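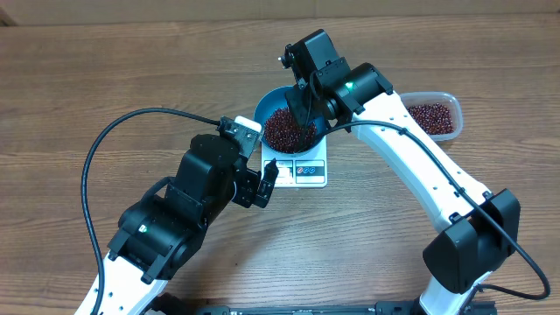 Kitchen tips for the community supper, with some doubts attached

Every drop-in centre I have cooked for has a binder of kitchen tips, and most of them were copied from another binder. We went through ours at the Harkeck last October and threw out a fair bit. What follows is what survived, plus a few things I'm still not convinced by.

Dried beans

The binder said dried beans save a fortune. They save something. Our dried goods bill for the year came to $1,070, and when Carola Rothe worked out what the same meals would have cost from tins, the gap was smaller than any of us had been claiming in grant applications. If your stove time is free and somebody is in the building the night before, buy dried. If you're renting the kitchen by the hour, tins are fine and you can stop feeling guilty.

Soak small beans if you like. I've done adzuki both ways and the unsoaked pot was ready a bit later, that's all. Kidney beans are another matter: soak them, throw out the water, and boil them hard for at least ten minutes before you turn anything down. Do not put them raw in a slow cooker. I don't care whose aunt does it.

Salting the soaking water does help the skins stay whole. I was prepared to laugh at that one.

Weigh it

"A cup per four people" is useless when there are six different mugs in the drawer and each cook has a favourite. Put the bowl on first, zero the scale, then pour. Write the weights on the recipe card in pencil. For soup we go by 40 grams of dried beans a head, and that's for people who are also getting bread.

Check the scale now and then with an unopened bag of sugar. Keep spare batteries in the same drawer as the scale and tape the drawer shut if the bike workshop is next door to you, as it is to us.

Bulk buying

I'm suspicious of anybody who says bulk always wins. The big sack of barley was a bargain until we found moths in it. Buy what you will get through in 12 weeks and not more, whatever the discount.

Decant into clear containers with lids that close properly. Label the container with what it is and the day it was opened – masking tape and a marker, never a label maker, because the label maker will be missing. Cut the cooking instructions off the packet and tape those on too. Never top up an old batch with a new one.

Donated food

Say no more often. A crate of soft zucchini is somebody else's garbage problem arriving at your door with a thank-you card expected. Hauke Teuber keeps a short list at the back entrance of what we'll take, and the grumbling stopped after a month or so. No home canning, no opened packets, nothing without an ingredient list.

Knives and boards

Three decent knives, sharpened, are worth more than the block of fourteen that came from a house clearance. Put a damp cloth under the cutting board. The lemon-and-salt trick for wooden boards makes them smell of lemon; I wouldn't count it as cleaning. Hot water, soap, stand it on edge to dry.

Baking soda and vinegar

Down the drain together they fizz, and then you have slightly salty water. Use a plunger. For burnt pots, baking soda and water simmered for a quarter of an hour does loosen the crust. Leave it off the aluminum ones, they go dark.

The chore chart

We have had a laminated one, a colour-coded one and, briefly, an app. The sink was no emptier for any of them. What worked a little better was washing pots while the rice cooked, with everyone still in the room, and serving after.

Big pots

A full stockpot will not cool down in the fridge in any sensible time. Split leftovers into shallow trays and get them in within two hours. Saoirse Ó Conaill wants us to buy an ice wand at over $400 for the set. I've asked to borrow one first.

Updated 3/3/26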